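Popular Song Since the LP: Handout for Unit 3
Altstead Evening Program, Room 20
Instructor: Teodoro Saludo

Read this before the listening session. Terms in the second half will be used in class without further explanation.

1. What a bridge does

Most of the songs in this unit are built from verses and choruses. A verse keeps its melody and changes its words. A chorus keeps both. After two rounds of this the listener knows what is coming, and many writers put in a section that has not been heard before. We call that section the bridge. In older books you will see it called the middle eight, even where it runs to ten or twelve bars.

A bridge usually changes the chords first. If the verse starts on the home chord, the bridge tends to start somewhere else, often on the four chord or the relative minor. The melody may go higher. The words often step back from the story and comment on it.

Do not confuse the bridge with the pre-chorus. The pre-chorus comes every time, just ahead of the chorus. The bridge normally comes once.

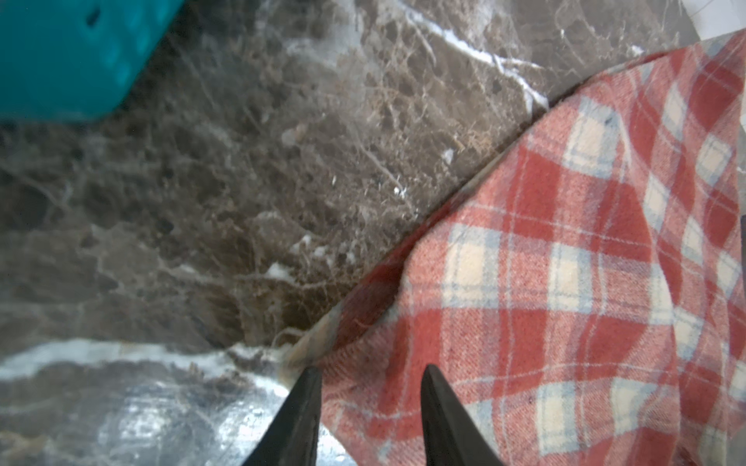 Texture is the second topic. By texture we mean how many parts are sounding and how they relate. A voice with one guitar is a thin texture. A voice with doubled guitars, organ, strings and backing singers is a thick one. In a thick texture you should still be able to pick out the lead line, the way one bright white vein cuts across dark brown marble that is already full of lighter tan and cream veining. If you cannot find the lead line on first hearing, listen again and follow the bass until the voice returns. Write down what enters and what drops out at each section change.

2. The class survey

In July we went through the singles in the Lomley collection, 571 records in all. Each was marked for one thing only, whether it had a bridge as defined in section 1. We found a bridge in 194 of them. That leaves 377 without one.

Some cautions. The collection was bought by one family and reflects their taste, which ran to dance records. Instrumentals were left in. Where a section came back a second time with new words, we did not mark it as a bridge, and some of you disagreed with that. The marking sheets are in the blue folder if you want to check a particular record.

The survey does not tell us whether bridges became less common over time. Many of the labels have no date, and we did not sort the rest.

3. Repetition

Repetition is often given as a fault of recent pop. Before you use it that way in your paper, say what is repeated. It could be a chord pattern, a drum loop, a hook, or a full chorus. A twelve-bar blues repeats its chords from start to finish. A record built on a loop may hold the chords still and change the sound of the voice every few bars.
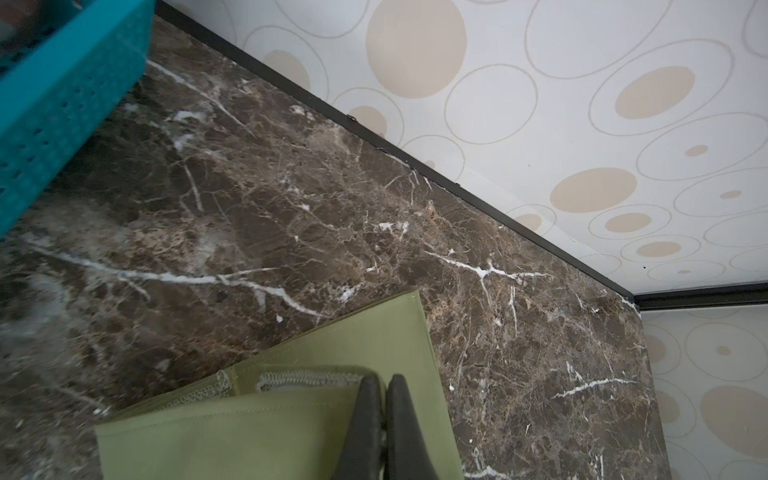
Shiela Tolentino objected at this point last term that a loop and a blues are not the same kind of repetition, since players in a blues answer each other and the loop cannot answer anyone. She wanted the handout to say so. It is a fair objection, and you may take either side of it in the paper. Use at least two songs, and give the time in each recording where your example begins.

4. For the listening session

Bring this handout and a pencil. For each song, mark:

Form (V, C, PC, B)
Where the texture is thickest
What is repeated without change

Papers are due 14/12/2024. Three pages, double spaced. Lyrics quoted in full do not count toward the length.

Reading: Ní Chonaill, chapter 3, and the Nendel packet up to the section on arrangers.

Related handouts
Verse and Chorus: Basic Forms
Hearing the Bass Line
Who Wrote It? Songwriters and Performers
Cover Versions and What They Change
How to Cite a Recording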